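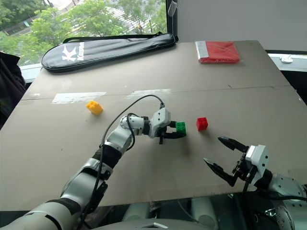
Notes pour l'intervention — les jeux de construction, une histoire de collectionneurs

Ouverture (ne pas lire, raconter !)
Bonjour à toutes et à tous. Je commence par un aveu : je suis venu vous parler de briques, et j'ai 33 minutes. Je déborderai, prévenez-moi.

1. Le grenier
Raconter la boîte Flamthorpe retrouvée chez ma tante, couvercle fendu, notice en néerlandais. C'est Lieven Lambrechts qui me l'a traduite, et on y apprend une chose merveilleuse : le fabricant conseillait de laver les pièces au savon noir ! Laisser un temps, les gens rient en général.

2. Les couleurs
Pourquoi tant de rouge ? Parler des pigments, des vieux rouges qui virent à l'orangé près des fenêtres. Le vert, lui, arrive tard chez Sýkora, et seulement dans les coffrets de jardin. Faire passer les deux nuanciers dans la salle (les récupérer !).

3. L'inventaire
Saeed Mohammadi a fiché 2 318 pièces de sa collection, une par une, au crayon. Montrer une fiche. Insister sur la colonne « défauts » — c'est ma préférée, on y lit des traces de dents.

4. Débuter
Un lot en vrac, une passoire, de l'eau tiède, jamais de lave-vaisselle. Trier par forme avant de trier par couleur.

Questions. Rappeler la bourse d'échange de mai, et que le café est au fond à gauche.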